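About the Willon Robotics Society

The Willon Robotics Society is the student robotics club of Willon College. It is open to all students of the College, whatever their course, and no previous experience is required. The Society was formally recognised in March 2018 and is led by Jeanie Rennie, Lecturer in Engineering, with Leonor Gouveia as student president.

Our aims

The Society exists to give members practical experience of automation alongside their studies. Members work in teams of four, and each team keeps a written record of its work, which is read by the other teams at the end of term. New members spend their first three weeks learning safe working practice and basic programming before they join a project.

Current projects

Tiller is our longest-running project and concerns small wheeled vehicles that follow a marked course. It is the usual starting point for first-year students.

Zorkura is concerned with handling everyday objects. Members carry out simple table-top tasks using hand-held grippers fitted with printed marker cubes, and the recorded movements are then studied by the programming team. To date the project has gathered 2753 recordings - all made by students of the College.

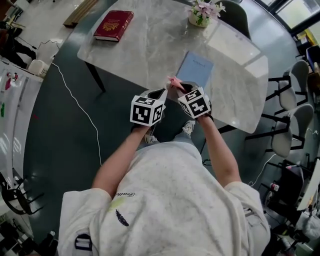 Members who take part in recording are trained by an experienced student and work in short turns. The programming team meets separately and welcomes students of mathematics as well as engineering.

Competition

Each year the Society enters one team for the Halonen Cup, an inter-college contest in object handling. Selection is made by the project leaders on the basis of attendance and written work.

Joining

Applications are accepted at the start of each term. Forms are available from the Engineering Office and should be returned to Jeanie Rennie.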